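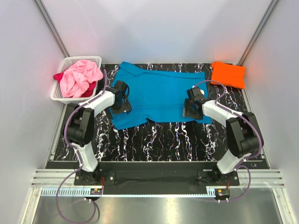

*blue tee, laid out on the black top*

December, 4:10 pm. Dye vat notes, cotton jersey, indigo vs the reactive blue

Vat 2 finally behaving. Bronze skin on top this morning, liquid underneath yellow-green, smells right. Fed it a spoon of fructose last night and left the lid on. Do not stir before noon next time, sediment went everywhere and the first swatches came out speckled.

Swatches so far (Kokkinos jersey, scoured, 200 g lots):

- 1 dip: pale, uneven at the selvage. Bin
- 2 dips, long airing between: good. Closest to what Altari asked for
- 2 dips, short airing: greenish, rubs off on white cloth. Not usable

Rub test on the long-aired one much better but still marks when wet. Need a proper cold rinse, then a vinegar rinse, then soap. I skipped the vinegar on half of them becuase we were out. More on the shelf now, behind the soda ash.

Reactive blue: 300 g lot, salt in first, then dye, soda ash last. Color took fast. Washed out four times and rinse water still blue on the third. Theerawat says we're using too much dye for the weight and I think he's right, his sheet from the Umero job has it lower. Will cut it and rerun.
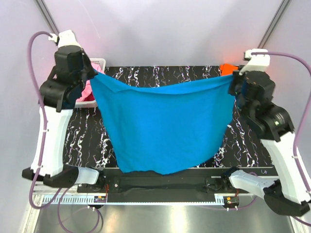

Does the jersey need to be scoured again if it's been sitting in the drawer for a month?

Only if water beads on it. Put a drop on the back; if it soaks in right away, go ahead and wet it out.

Shrinkage: marked a square on the Vetadia cotton before scouring, 64 cm a side. Measure after the last dry, both directions. Keep forgeting to write down which way the grain runs, so arrow in pencil on every swatch from now on.

To do
- order hydrosulfite, lid on old tub is cracked
- strain vat 2
- Theerawat Chantharasri to send the Umero sheet
- label the rinse buckets!! used the soda one for vinegar, fizzed all over

Lid back on 5:30. Heater left on low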